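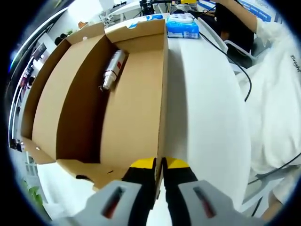 Korton Disc Set Listings

README for the February release. Maintained by Shufen Dai.

Summary

Korton is a table of retail listings for boxed sets of films and television series on disc. Each row is one listing as it stood at the moment of capture: title, edition, disc count, list price, sale price, shipping terms and the text of the seller's blurb. It was built to test price-matching code and to study how edition names drift from one store to the next.

The release holds 785 listings covering 260 distinct sets. Listings come from two stores, Feng and Justhorpe, both of which gave written permission for their catalog pages to be copied and shared in this form.

Files

listings.csv – one row per listing, UTF-8, comma separated, header row present
sets.csv – one row per distinct set, keyed by set_id
blurbs.txt – seller text, one blurb per line, keyed by listing_id
CHANGES – release notes, newest first

Fields in listings.csv

listing_id: integer, unique, never reused between releases
set_id: integer, matches sets.csv
store: feng or justhorpe
title_raw: title exactly as shown, including stray capitals and trailing spaces
edition_raw: edition text as shown, empty if the store gave none
disc_count: integer, empty if not stated
format: dvd, bluray or mixed
price_list: decimal, US dollars
price_sale: decimal, US dollars, empty if no sale was running
ship_free: 1, 0 or empty
captured: time of day only, 24-hour clock, Wultville local time

Fields in sets.csv

set_id: integer
title_norm: title in lower case with punctuation removed
edition_norm: theatrical, extended, directors, anniversary or other
parts: number of films or seasons in the set
bonus: 1 if the set includes at least one disc of extras

How set_id was assigned

Two listings share a set_id when the titles, edition and disc count agree after cleanup. Barcodes were used where both stores gave one, but Justhorpe drops the leading zero on older stock and the field could not be trusted without padding. Listings with no disc count were matched by hand. Where a store sold the same discs in a slipcase and in a plain case, the two are treated as one set. Steel cases are treated as a separate set, since both stores price them separately.

A repackaged set with a new bonus disc gets a new set_id. A repackaged set with only new artwork does not.

Prices

price_sale is the price shown on the listing page. Some sale prices at Feng apply only at checkout, and those are recorded as empty with the checkout terms left in the blurb. Coupon codes have been replaced with the string CODE. Tax is not included anywhere.

price_list is whatever the store printed as the regular price. It is not checked against the price on the package, and the two stores often disagree for the same set.

Known problems

Disc counts are unreliable for mixed format sets. Feng counts every disc in the box; Justhorpe counts one format and mentions the other in the blurb.

Running times in blurbs are not parsed. Several include the extras and several do not.

Ten listings carry a title that belongs to a different set, apparently a copying error on the store side. They are kept as found and flagged in CHANGES by listing_id.

Region codes are missing throughout. They were collected for the first release and dropped when Justhorpe took the field off its pages.

ship_free is empty for all preorders.

Loading

Read price columns as decimal and listing_id as integer. Do not let the reader guess types: edition_raw contains values such as "10" (for a tenth anniversary set) that will turn into numbers and then fail to join. Quotes inside blurbs are left as they are, so blurbs.txt should be read line by line and split on the first tab only.

Terms

Free for research and teaching. Store names may be cited. Blurb text remains the property of the store that wrote it and may not be reposted as sales copy.

Corrections should give the listing_id, the field and the corrected value. Fixes go into the next release – files already published are not changed.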